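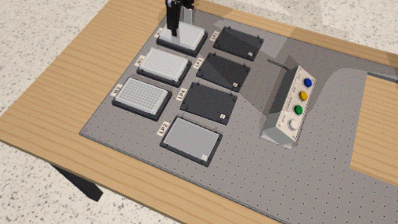

Good morning, and thank you for having me at Drikau. I'm Gifty Ansah, and I want to tell you about teaching a simulated lab robot to cope with plates that aren't quite where it thinks they are. The layout is dull on purpose. You've got your positions on a breadboard, with cream tags like LP2, LP3 and LP4 so we can all argue about the same spot, and a button box off to the right. What I love about it is how much can still go wrong with a setup this tidy!

(Pause. Ask who has ever jammed a plate into a holder.)

1. The question
Peter Polák and I wanted to know whether a policy trained only in simulation would hold up if we shifted every position slightly on each run. We gave it 40 demonstrations, which is very few, and then 400 practice runs with the shifts switched on. Khurram thought we'd need ten times that. (He's in the second row, be kind.)

2. Coming in from above
Our rule was simple: get over the target first, fingers pointing straight down, and only then worry about height. Splitting the move in two made the learning so much steadier, and I still get excited looking at the curves. Mention the slender upright post here, with the gripper right over it. 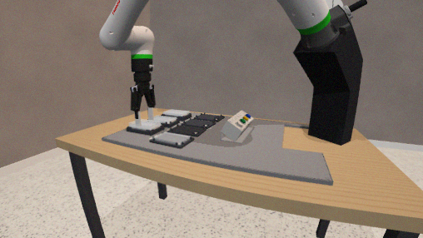 3. What we measured
We scored 1112 test runs. A run counted only if the plate ended up flat in its holder. Most failures came from the approach, hardly any from the grip, and that surprised all of us. Birutė spotted the pattern while sorting logs by hand in November.

(Slow down, people will want to write this bit down.)

4. Starting from anywhere
We also began runs with the arm off to one side, well above the table, fingers open and holding nothing. It's a harder start than it looks, as small errors in the first stretch grow all the way across.

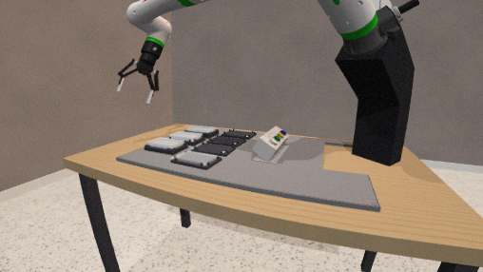
5. Next
Real hardware at Osau, with Adwoa Aryee's group. Leave 10 minutes for questions.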